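Birgit Kuhlmann
Nov 14, 2018

right. doing the hall cupboard today. putting it here so I can't wriggle out of it. thread

1/ background for new people: moved to Surnside in April, everything that didn't have a home went in the hall cupboard "for now". it is not for now any more. door has to be shoved with a hip

2/ rules. everything out on the floor first. no reading old letters. no trying on hats. kettle allowed

3/ broke the hat rule already

4/ out so far: the good umbrella, the bad umbrella, three lots of wrapping paper all with the tube squashed, a bag of bags, spare lightbulbs for a lamp I left at the old house. why did I pack the bulbs and leave the lamp

5/ found the Hinance paperwork from the sofa!! been looking for that since summer. 673 quid and the reciept was inside a welly

6/ someone asked what the piles are. keep in cupboard / keep but somewhere else / charity / tip. fifth pile is creeping in which is "ask mum"

7/ the ask mum pile is the biggest pile

8/ tea. back in ten

9/ ok that was forty minutes. carrying on

10/ gloves. so many single gloves. giving myself until Friday for the other halves to turn up and then they're going, I mean it. except the green one

11/ shelf in there is solid at least, wiped it down, whole bucket of grey water. the bottom bit had a line of old sticky-back plastic on it from whoever lived here before, little lemons. got most of it off with a fish slice and warm water. don't use your good fish slice

12/ a few of you saying get those clear plastic boxes with lids. had them at the last place. lids crack, then you've got a stack of boxes with no lids and you put the lids in another box. never again

13/ what I want is baskets. open top, grab it, shove things in, back on the shelf. I am not going to unclip a lid to get a scarf at 8 in the morning, I know what I'm like

14/ measure your shelf BEFORE you go to the shop. and measure the door opening as well not just the shelf, the frame on mine sticks in a bit and that's how I ended up with a lovely basket that lives in the bathroom

15/ also rectangular. round ones look nice in the shop and then you've lost all the corners

16/ did look at the Hanier ones, proper nice, natural willow, but they snag. every scarf I own has a pull in it from the last willow one. gone with the dark brown synthetic rattan sort, wicker look, wipes clean, doesn't drop bits all over the floor
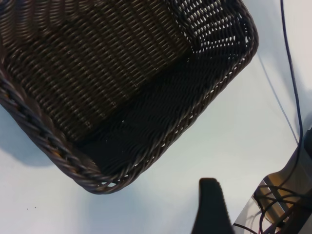
17/ hats and gloves going in first, then scarves rolled on top so I can see which is which. tried folding. folded scarves stay folded for one day

18/ anything tiny (keys, fuses, that little bag of screws) not going straight in, it just works its way to the bottom and you're feeling about in the dark for it. old biscuit tin for those

19/ @ the person asking about liners, pillowcase. tuck it over the rim. comes out for the wash, costs nothing

20/ dust in the weave: dry paintbrush, a wide one, then a damp cloth. hoover with the brush bit if you can be bothered, I can't

21/ charity bags by the door. 7 of them. Ngata shop on the high street takes coats and shoes but not umbrellas, rang to check. bad umbrella to the tip then, goodbye old freind

22/ cupboard door shuts!!! without the hip!!!

23/ ask mum pile is now on the spare bed. rang mum. mum says "oh just keep it all for me love". so

24/ next job is under the stairs but not this week. need more baskets first, and a sit down. anyone got a use for four lamp bulbs, small screw fitting, come and get them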